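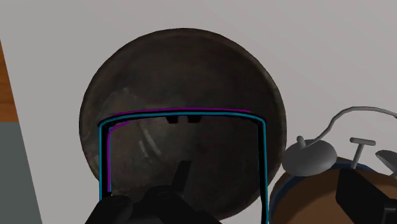 *Simulated view over a gripper, with a round brown bowl on a pale gray countertop.*

**Simulation-first budgeting** is the practice of paying for a pretend robot in a pretend kitchen before paying for a real one. It is used by buyers of tabletop arms, chiefly small labs and light assembly shops, to find out which parts of the purchase they have forgotten. The answer is usually the gripper.

## Origin

The term is credited to the Truvcombe workshop, which put it in a purchasing guide dated March 23, 2021. The guide ran to 14 pages, of which 2 dealt with the arm and the remainder with everything bolted to it, plugged into it or trained to stand near it. Abundio Huerta, its editor, called the price of the arm "the cover charge."

## Method

A planner sets up the counter in software, adds the candidate arm and stocks the surface with awkward goods. Bolt cutters and a mug make a fair pair, having little in common as things to grip. Each task is then tried 100 times with every gripper on the shortlist. A gripper that fails in software costs an afternoon; one that fails after delivery costs a restocking fee and a long talk with accounting.

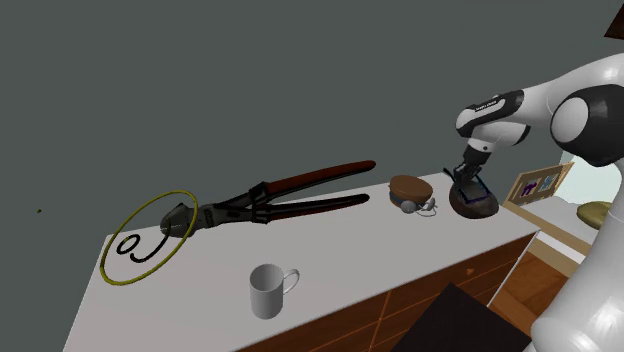 Ilídio Carvalho has objected that a simulated counter never arrives late, never needs a new outlet and never has to be carried up the stairs, and that a budget built on one will be short by the cost of all three.

Later editions of the guide met the complaint with a section on freight and wiring, filed under "Surprises."

## Typical budget lines

- Arm and controller
- Gripper, plus the second gripper
- Mounting, power and guarding
- Software seats, renewed each November whether used or not
- Staff training
- Spare fingers

The Stireck plan sets aside 19 percent of the total for items not yet thought of. The Cliltis plan has no such line and is revised more often.

## See also

- Ní Mhurchú worksheet
- Lease or buy
- Gripper selection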